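Computer Maintenance, Unit 3: Inside the Case
Grendport evening course, room 22. Tutor: Rui Paiva

Before Monday, read pages 136 to 141 of the course book. Bring a small cross-head screwdriver and a pencil.

Order of work

Switch off at the wall and pull the mains lead. Press the power button once, wait a minute, then take off the side panel. Touch bare metal on the chassis before you touch anything else, and again each time you come back to the bench.

Find the processor socket first and work outwards from it. Memory slots are long and narrow, with a latch clip at the end. Open the clips fully before a module goes in, and line up the notch. If it will not go down with firm, even pressure, take it out and check it is the right way round.

Cables

SATA data cables are thin and flat. They carry no power, so each drive has a second lead from the power supply. Pull on the connector, never on the cable.

Draw the cable runs on your sheet before you unplug anything. Leave cable ties alone unless the task says to cut them -- new ones are in the drawer under bench 4.

Hand in the sheet at the end of the session with your bench number on it.

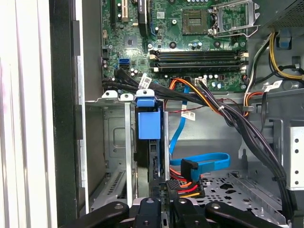
Fig. 1. Motherboard with empty CPU socket, four memory slots and blue SATA data cable.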